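Zenbridge
首页 > 移动操作设备 > Vamow 系列 > 单臂取放单元 > 安全与故障公告

Vamow 单臂取放单元(配 Godoy 夹爪)
产品说明及低位夹取故障处置

产品状态:在售,带限制条件
公告类别:安全相关
公告发布:11/6/19
适用对象:设备使用单位、现场操作人员、授权维护人员

一、产品概述

Vamow 单臂取放单元用于室内桌面、台面、柜面上的轻小物品取放,由移动底座、多关节机械臂、头部视觉组件和 Godoy 夹爪组成。设备按预先建立的作业区域运行,能够识别并拾取瓶、罐、盒、袋及条状包装食品等常见物品,并将其送至指定的收纳位置。

机械臂外壳为光滑浅色壳体,关节处设有分体接缝,便于拆检。夹爪安装于腕部下方,以指尖朝下的姿态接近物品。头部视觉组件向控制器提供彩色图像和距离数据,控制器据此推算台面高度、物品位置和夹取方向。

设备与 Dolport 充电及通信基座配套使用。基座承担充电、日志上传、固件下发三项工作。未配置 Dolport 基座的使用单位,可由授权维护人员以有线方式完成日志导出和固件更新,具体做法见本页第七部分。

二、公告摘要

Zenbridge 在对返回日志的复核中确认,部分配装 Godoy 夹爪的 Vamow 单元在高光台面上夹取横放的透明物品时,控制器可能将台面高度判定得低于实际高度。在此情况下,夹爪到达正确位置后仍会继续下行,指尖压在台面上,直至关节力矩保护动作,设备停机并报告故障代码 104。

停机之后,机械臂保持原位并维持对台面的压力。操作人员如在此时将手伸入夹爪与台面之间,或试图用手抬起前臂,存在手指受压的风险。本公告将该项风险列为需要现场采取措施的安全事项。

在固件更新完成之前,受影响设备不得在高光台面上对横放透明物品执行自动夹取。其他作业可以继续进行,但须遵守第五部分所列的临时要求。

三、受影响范围

同时满足下列条件的设备受本公告影响:

设备型号为 Vamow 单臂取放单元;
末端执行器为 Godoy 夹爪,指尖未加装接触传感片;
控制器固件构建号低于 224。

固件构建号可在操作面板的“设备信息”页查看,也可在 Dolport 基座的状态页查看。两处显示不一致时,以操作面板为准。出现不一致通常说明上一次固件下发未完成校验,应先联系授权维护人员,不得自行重复下发。

已加装接触传感片的 Godoy 夹爪不受影响。判断方法为查看夹爪根部的铭牌,铭牌末位带字母 C 者即为加装型。铭牌磨损无法辨认的,按未加装处理。

配装其他末端执行器的 Vamow 单元,例如吸盘式末端,不在本公告范围之内。吸盘式末端的接近方式和停止条件与夹爪不同,其使用要求见该产品自身的页面。

四、故障现象

(一)现场可观察到的现象

机械臂接近物品的过程一般没有异常。夹爪到达物品一侧之后,下行动作未按时结束,指尖与台面接触,前臂可见轻微弯折或抖动,随后设备停止。状态灯转为常亮红色,操作面板显示代码 104,文字说明为“下行阻力超限”。

部分现场报告称,设备在停止之前曾将物品推离原位。横放的瓶类物品容易滚动,指尖压在瓶体边缘时可能使其向一侧弹出。使用单位应注意物品从台边落下的可能,台面下方及设备两侧不应站人。

(二)日志中的特征

日志中可见台面高度估计值在接近阶段发生跳变,跳变方向为向下。跳变之后,控制器未触发重新测量,继续使用新值规划下行终点。力矩曲线在指尖接触台面后迅速上升,达到 40 N 的等效末端力时保护动作。

同一任务中若有不透明物品,例如罐类或深色包装物品,其高度估计值多数保持正常。这一差别有助于将本故障与标定偏移区分开来。标定偏移时,全部物品的高度估计值会沿同一方向偏离。

(三)容易混淆的情况

代码 104 并非本故障专用。夹爪下行时碰到物品顶部、台面上有未登记的障碍物、腕部线缆受到牵拉,均可能产生相同代码。维护人员应先查看日志,再决定是否按本公告处理。仅凭代码更换夹爪或腕部组件的做法不能消除故障,由此产生的费用不在保修范围之内。

五、临时使用要求

在固件更新至 224 或以上之前,使用单位应执行下列要求。

作业前核对台面。凡能清楚映出物品倒影或顶灯光斑的台面,按高光台面对待。抛光石材、烤漆板面、玻璃面均属此类。台面局部铺有垫布而其余部分裸露的,仍按高光台面对待,除非作业区域已限定在垫布范围之内。

在操作面板的“作业限制”页中打开“透明物品跳过”。打开后,设备识别到透明瓶、透明杯、透明袋时将其标记为待人工处理,不执行夹取。该开关在设备重新启动后保持原有状态,但恢复出厂设置后会关闭,须重新打开。

自动任务运行时,现场应有一名经过培训的操作人员,其位置应能看到夹爪和台面,并能直接触及急停按钮。以远程画面代替现场值守的,不满足本要求。

设备运行期间,人员的手臂不得伸入台面上方的作业区域。需要调整物品位置时,应先按下暂停键,待机械臂退回收拢姿态后再行操作。

不得通过提高力矩保护限值来减少停机次数。保护限值的出厂设定为 40 N,该值同时用于限制人员受压时的作用力,任何上调均视为擅自改动安全功能。

六、现场作业情形与原因说明

高光台面上的混合物品取放是 Vamow 单元的常见任务,也是本故障报告较为集中的任务类型。
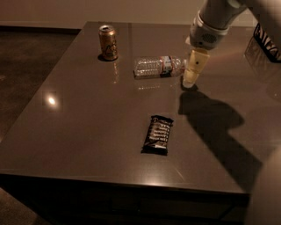
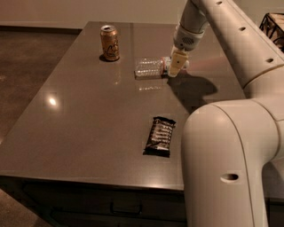
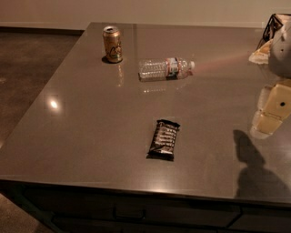
台面高度的误判源于两类信息的叠加。头部视觉组件在测量距离时,需要从台面和物品表面取得稳定的回光。透明瓶体的回光较弱,且瓶体上的棱纹会使测量点分散;光滑台面又会形成物品的倒影,倒影在测量结果中表现为低于台面的一组点。上图台面上的塑料瓶横放,瓶盖一端朝右,瓶下可见其倒影;台面左侧还有顶灯的光斑。控制器在这样的条件下选取台面参考点时,如果可用点主要落在倒影一侧,所得高度就会偏低。前两幅图中,夹爪指尖位于瓶盖一端附近,正是下行终点误差最容易转化为接触压力的位置。立放的铝罐同样有倒影,但罐体不透明,罐身测量点足以使控制器识别出其底部与台面的交界,因而较少引起误判。

阴影是另一个需要说明的因素。机械臂在台面上投下的阴影会降低局部对比度,使控制器倾向于从阴影以外的区域取点。单独的阴影不会引起本故障。在复核所用的测试中,关闭顶灯并改用侧向漫射光之后,阴影变淡,倒影仍然存在,故障依旧能够复现。使用单位无须为消除阴影而改造照明。

此前的控制逻辑在接近阶段只采用最近一次的台面高度估计值,未与任务开始时取得的整体台面高度进行比对。该做法原本用于适应可升降工作台,在固定台面上却使偶发的错误值直接进入下行规划。Zenbridge 认定,这一控制逻辑属于设计缺陷,与使用单位的安装和操作无关。

力矩保护在本故障中按设计动作,未发现失效。问题在于保护动作之后的处理方式:机械臂停在原位,电机保持出力,以防止前臂因自重下落。对于夹爪悬空的情况,这一处理是合适的;对于指尖已经压住台面的情况,则会使压力持续存在。更新后的固件对两种情况分别处理。

七、纠正措施

(一)固件更新

构建号 224 的固件包含下列改动。

接近阶段的台面高度估计值须与任务开始时的整体台面高度比对,两者之差超过 2 mm 时,控制器停止下行并重新测量。重新测量后仍不一致的,放弃该次夹取,机械臂退回收拢姿态,物品标记为待人工处理。

保护动作后,控制器判断指尖是否已与台面接触。判定为接触时,前臂先缓慢上抬至压力释放,再进入保持状态。上抬过程中状态灯闪烁黄色,上抬完成后转为常亮红色。

代码 104 的文字说明改为两条,分别对应“台面接触”与“途中阻碍”,便于现场区分。

可升降工作台的使用单位应在更新后进入“台面设置”页,将台面类型选为“可升降”,并在每次调整高度后执行一次整体测量。未作选择的,控制器按固定台面处理,可能频繁放弃夹取。

更新经由 Dolport 基座进行时,设备须停靠到位并处于充电状态,操作面板上应无未确认的故障。更新过程中不得断电,不得移动设备。完成后设备自动重新启动,机械臂执行一次回零动作,此时台面上方应无人员和物品。

未配置 Dolport 基座的设备,由授权维护人员连接维护接口完成更新。使用单位应事先预留设备停用时间,并将设备移至周围无遮挡的平整地面。

(二)夹爪检查

凡曾报告过代码 104 的设备,在恢复自动夹取之前应检查 Godoy 夹爪。检查由经过培训的人员进行,设备应断电,机械臂处于支承状态。

查看指尖有无压痕、裂纹、缺口。有裂纹或缺口的指尖应成对更换,不得只换一侧。

手动开合夹爪,感受有无卡滞。指尖闭合后两侧应对齐,目测有错位的,应送交授权维护人员校正。

查看腕部外壳及其侧面的通风孔板有无变形。孔板内陷的,说明腕部可能受过侧向撞击,应停用并申请检修。

查看台面接触处有无划伤。台面损伤不影响设备恢复使用,但应拍照留存,作为索赔或保修申请的附件。

检查结果填入设备维护记录。记录中应写明固件构建号、夹爪铭牌号以及所更换的零件,空白记录不予受理。

(三)接触传感片加装

使用单位可为 Godoy 夹爪选装接触传感片。传感片在指尖接触台面的初始阶段即发出停止信号,不依赖力矩曲线的上升。对于以透明物品为主要作业对象的场所,Zenbridge 建议加装。加装后须重新进行末端标定,标定件随传感片套件提供。

传感片对油污和糖液敏感。用于餐饮台面、茶水间的设备,应在每班作业结束后以微湿软布擦拭指尖,不得使用含酒精的清洁剂浸泡。

八、停机后的处置程序

设备报告代码 104 并停在低位时,按下列次序处置。

1. 按下急停按钮。急停后前臂制动器锁定,机械臂不会下落,但指尖对台面的压力可能仍然存在。
2. 确认无人员的手、衣物或线缆处于夹爪与台面之间。如有人员受压,转入下文“人员受压”一节。
3. 记录操作面板上显示的代码和文字说明,并保留现场物品位置。
4. 将运行方式旋钮转至“手动”,解除急停。
5. 使用操作面板的“抬升”键,以点动方式将夹爪抬离台面。禁止用手扳动前臂。
6. 夹爪抬离后,执行“收拢”。
7. 取走台面上的待处理物品,检查有无破损。破裂的瓶、罐应戴手套清理,液体清除干净之前不得恢复作业。
8. 导出日志并提交。

人员受压

有人员的手指被压于指尖与台面之间时,现场人员应立即按下急停按钮,随后按住前臂侧面的机械释放手柄,一人托住前臂,另一人将受压人员的手移出。释放手柄为弹簧复位式,松开后制动器重新锁定。受压人员不得自行抽拉。事后应按使用单位的伤害报告制度处理,并向 Zenbridge 安全事务部门提交书面报告。该设备在收到书面答复之前不得恢复运行。

九、恢复使用的条件

受影响设备满足下列全部条件后,可恢复在高光台面上对透明物品的自动夹取:固件构建号为 224 或以上;夹爪检查合格并有记录;在实际作业台面上完成验证任务;现场操作人员已阅读本公告并在培训记录上签字。

验证任务应使用与日常作业相同种类的物品,其中须包含至少一件横放的透明瓶、一件立放的罐类物品和一件平放的条状包装物品。物品之间的间距按日常摆放,不必刻意拉开。照明保持日常状态。验证期间操作人员手持使能开关,夹爪与台面发生可见压紧时立即松开。

验证任务中出现“台面接触”说明的,视为未通过。未通过的设备应重新打开“透明物品跳过”,并将日志提交审查。不得以重复试验直至通过的方式完成验证。

十、主要技术事项

设备名称:Vamow 单臂取放单元
末端执行器:Godoy 夹爪(标准型);Godoy 夹爪(加装接触传感片,铭牌末位 C)
末端等效力保护限值:40 N(出厂设定,不可由使用单位更改)
台面高度比对允许差:2 mm(固件构建号 224 及以上)
下行阻力超限代码:104
配套基座:Dolport 充电及通信基座
适用环境:室内,干燥,平整地面
适用台面:固定台面;可升降台面(须在“台面设置”中选定)
不适用:带有流水的台面,正在加热的灶面,台面上方有悬挂物且未登记的区域

十一、保修与备件

固件更新对全部在用设备免费提供,不受保修期限制。因本故障造成的 Godoy 夹爪指尖损坏,经日志确认后免费更换。台面损伤的处理由使用单位与供货方依合同办理,Zenbridge 可应要求出具日志分析意见。

接触传感片套件按选装件计价。自 7 月起出厂的夹爪在铭牌上增加批次标记,订购备件时应一并提供。批次不明的,可提供铭牌照片。

擅自改动力矩保护限值、拆除机械释放手柄或使用非原厂指尖的设备,不享受上述免费更换,并应在恢复原状后重新接受检查。

十二、资料提交

日志文件由操作面板的“服务”页导出,文件名由系统生成,请勿更改。提交时请附设备序列号、固件构建号、台面材质、现场照明情况以及故障发生时台面上的物品种类。照片应能看到整个台面和夹爪位置。日志中不含语音;图像数据默认不随日志导出,需要一并提交时应由使用单位在导出页中另行勾选,并确认画面中无人员面部和文件内容。

提交渠道为 Dolport 基座的“上传”功能或使用单位所属的授权维护机构。收到完整资料后,Zenbridge 将以书面形式答复。资料不全的申请暂存待补,设备的限制状态在此期间不变。

相关页面
Godoy 夹爪指尖更换说明
Godoy 接触传感片套件
Dolport 基座安装与固件下发
Vamow 系列操作人员培训要求
Vamow 系列故障代码表

本公告的后续修订将在本页发布,使用单位应以本页所载最新版本为准。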